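Frequently Asked Questions

Hi, I'm Gisela Orellana and I run Godoy, a small tableware and linen hire business out of my garage and the back half of my house in Drovville. I answer the same emails most weeks, so I've put the answers here. If yours isn't covered, send me a message and I'll get back to you, usually after the kids are in bed.

What do you hire out?

Plates, bowls, serving platters, cake stands, jugs, tablecloths and napkins. Mostly coloured and patterned things, plenty of them from op shops and clearance tables. If you want plain white for a conference, I'm not your girl.

How far ahead do I need to book?

A fortnight is lovely. I've turned things around overnight (hello, baby shower in July, you know who you are) but I can't promise your favourite colours will be on the shelf. November and December go early, so get in by the end of winter if you've got a Christmas party in mind.

Is there a minimum order?

Yes, $90. It used to be $50 but I was spending longer wrapping bowls than I was getting paid for. You can mix and match anything to get there, and linen counts.

Can I mix colours and patterns?

Please do! I get a bit carried away with this one. My rule for myself is one busy thing and one plain thing touching each other, and after that anything goes. A botanical print cloth will take a solid pink bowl on top without any fuss, and the scalloped shapes stop it looking too much like Nana's good dining room. (I loved Nana's good dining room, for the record.)

If you're stuck, tell me the colour of your walls or the flowers and I'll put a few combinations together on my kitchen table and send you photos. No charge, I'd be doing it anyway.
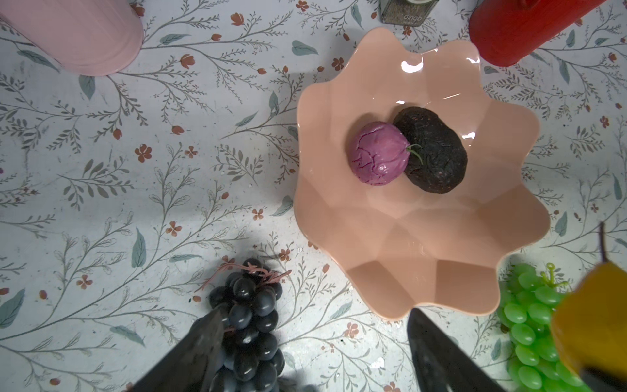

Do I have to wash everything before I bring it back?

Scrape and rinse, that's all. I do the proper wash at my end. Please don't put the coloured pieces through your dishwasher - some of the older glazes go cloudy and I can't get them back. Leave the tablecloths alone too. Shake the crumbs off outside, bundle them into the bag and let me worry about the beetroot.

What about candle wax and red wine?

Wine I can nearly always shift if you don't attack it first. No salt, no soda water, no stain spray from under the sink. Wax is trickier, so I ask for a holder or saucer under every candle. If a cloth is past saving I'll charge you what it costs me to replace.

What happens if something breaks?

Keep the bits if you can and tell me when you drop the box off. I allow for one small breakage in every order. After that it's $9 for a bowl or side plate and more for the big platters, which are listed on your booking sheet.

Do you deliver?

Around Drovville and out as far as Barkon, yes. Otherwise pick-up is from my place after 5 pm, and I'll help you load the car. Bring a couple of old towels for the boot, the crates slide.

Can I buy something I've fallen in love with?

Sometimes! I sell off odd pieces when a set gets too small to hire. The Bandus jugs aren't for sale, before you ask. I've been asked a lot.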